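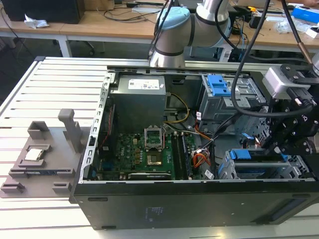

Attachment 1 on ticket 810: tower on the slatted platform, socket open, CPU and one RAM stick in the gray tray.

Ticket 810
Project: Ollureck
Queue: Cell support, Travbridge shop
Opened by: Tanvir Sarkar
Assigned to: Lingyun Shi
Priority: Normal (requested: High)
Status: Open

Summary
CPU placement stops with "seat not confirmed" on used office towers. Also asking for the "ready for unattended use" line to be taken off the cell's page until this is fixed.

Reported by T. Sarkar, 2021-12-15
We ran 30 placements with the Ollureck routine this week, all on the same type of tower, case on its side, panel off. Nine ended in "seat not confirmed" and waited for a person. Two more reported success with the chip sitting crooked in the socket. I caught those by eye before the bracket was closed. I don't care much about the nine. The two are why I asked for High.

For comparison, I do the same job by hand in 40 seconds, and that includes finding my glasses. The cell takes 134 when it works. I was told in April that speed would come later, fine, but I was also told it would be more careful than me.

Steps to reproduce
1. Tower on its side, socket bracket flipped open.
2. CPU in its recess in the tray, RAM in the long slot.
3. Start the CPU routine from the panel.
4. Watch it. Please do watch it.

Expected: chip flat in socket, then stop for inspection.
Got: see above.

Comment, L. Shi
Thanks for the photo. First thing I'd look at is the cables. There's a loop of yellow power wires coming off the supply toward the middle of the board. If any of that moves between the look step and the place step, the arm is working from an old picture of the case. Can you tie everything back and run ten more? Also check that the tray hasn't shifted on the platform, it only needs a little.

Comment, T. Sarkar
Tray was tight. I tied the cables back and ran ten. One "not confirmed," no crooked ones. So it's better, but now I've opened the case, taken the panel off, laid the tower down, opened the bracket, put the chip in the tray facing the right way and tied up the wiring. What's left is the part I could do while talking on the phone. Who is saving time here?

Comment, L. Shi
Fair, and I'm not going to argue the clock with you. The test was meant to cover placement only. Prep was always going to be by hand in this round.

For the crooked ones: the success check looks at the height of the gripper at release and nothing else. A chip resting on one edge of the socket can come in under the limit if the other side is down. I've tightened the limit and added a second look after the gripper backs off. That will give you more false stops. Config is saved as godoy-b on the cell, the old one is still there if you need to go back.

Comment, T. Sarkar
Loaded godoy-b. Ran six and got two stops, both with the chip perfectly flat. I'll take a false stop over bent pins any day, but that's a third of the runs needing me to walk over.

My other question hasn't been answered. Momedham wants to send us mixed towers, different makers, drive cages in different places, dust, the odd missing screw. Every one of those will need somebody to set positions again, won't it?

Comment, L. Shi
New layouts need a new teach, yes. Dust I haven't tested. I would not promise Momedham anything on mixed towers. RAM hasn't been tested on this cell at all, and pressing a stick in takes more force than setting a chip down, so please leave that routine off for now.

Changes made
- Height limit tightened, second look added (godoy-b).
- Cable tie-back added to the prep sheet.
- Cell page now reads "attended use only."
- RAM routine locked at the panel.

Comment, T. Sarkar
Seen the page, thank you. Please keep this open. I still check every chip myself before the bracket goes down, and I plan to go on doing that whatever the panel says.

Next action: L. Shi to go through the two false stops. T. Sarkar to save the logs from both before clearing the cell.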